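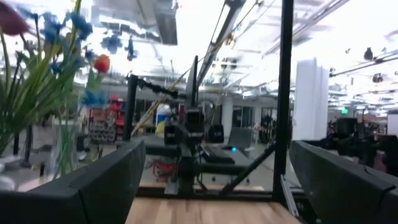 One former player, writing in to the Sudemard school newsletter, held that Kakero was lost by the side that ran first, and that most children took a whole term to find this out.

Kakero is a team chasing game played in school playgrounds and public parks, chiefly in the town of Sudemard. It belongs to the same family as capture the flag but uses no flag. Each side guards a marked square, called the pound, and tries to place three of its own players inside the opposing one at the same moment.

Print this article | E-mail this article

Field and sides

The field is 51 paces long and is split by a centre line. Sides are equal, with up to 20 players in each. A player touched beyond the centre line must stand still with one arm raised until freed by a team-mate. Guards may not enter their own pound. Under the Toprak rules, used by the older classes, a freed player must return to the home half before attacking again.

Play

A round ends when three attackers stand in the pound together, or at the bell. There are no draws in the Toprak rules: the side with fewer players caught takes the round. Younger children usually play without this clause and leave the round unscored.

Variants

Rirker is a winter form played in halls, mostly in December. Running is banned and all movement is at a walk, with heel touching ground before toe. The pound is replaced by a gym mat.

See also: Tag; Capture the flag; Prisoner's base

This page was last changed on Sun 9 September.

Shared 129 times | 94 comments

We use cookies to remember your settings. Accept | Read more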